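Cuaderno de taller -- fruta, caja de Clustham
Noviembre, martes, 9:40

Llega la caja de manzanas rojas de Clustham. Viene bien cerrada, con la etiqueta de Tatley encima de la vieja, que he despegado. La dejo en la mesa del fondo y abro hoja nueva en la carpeta Flimen.

Balanza Nyberg: la compruebo con la pesa de 100 g antes de empezar. Marca 100 a la primera. La otra vez hubo que calibrarla dos veces; apunto que sigue en el mismo enchufe y que no se ha movido.

Saco 4 piezas para la ficha. Pesadas las dos primeras: 323 g y 317 g. Son grandes para lo que solemos recibir. Las otras dos quedan para esta tarde, hay que limpiar antes el plato, que tiene restos de harina de ayer.

Anoto lo del color, que en la ficha anterior quedó muy pobre ("roja, algo amarilla"). Conviene separar zona del pedúnculo y costados, porque no se parecen en nada. Para la zona alta uso "amarillo a amarillo anaranjado, estriado fino"; para los costados, "rojo intenso, brillante". Si alguien tiene un término mejor para el estriado, que lo escriba al margen.

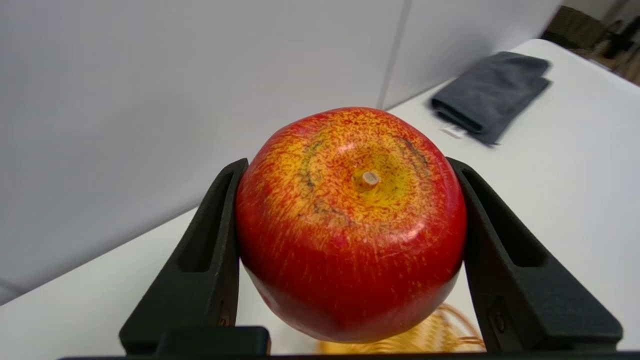 Manzana roja, parte superior. Pedúnculo corto, corte plano. Marcas grisáceas en arco a los dos lados.

Lo de las marcas: son oscuras, tirando a gris, y siguen la curva del hombro. No sé si es roce, russeting o algo del almacén. No las he raspado ni lavado. Dejo la casilla "defecto de piel" con interrogación -- mejor no clasificar hasta mirarlas con la lupa.

Forma: contorno inferior un poco irregular, con bultos suaves. En la plantilla solo hay "redonda", "achatada" y "cónica". Pongo "redonda" y lo aclaro en observaciones. Habría que añadir una casilla para el contorno.

Pendiente:
pesar las dos que faltan
lupa para las marcas
preguntar a Clustham si enceran
cambiar la plantilla (contorno, color en dos zonas)

12:15. Sin respuesta de Clustham. La caja pasa a la cámara, balda de abajo.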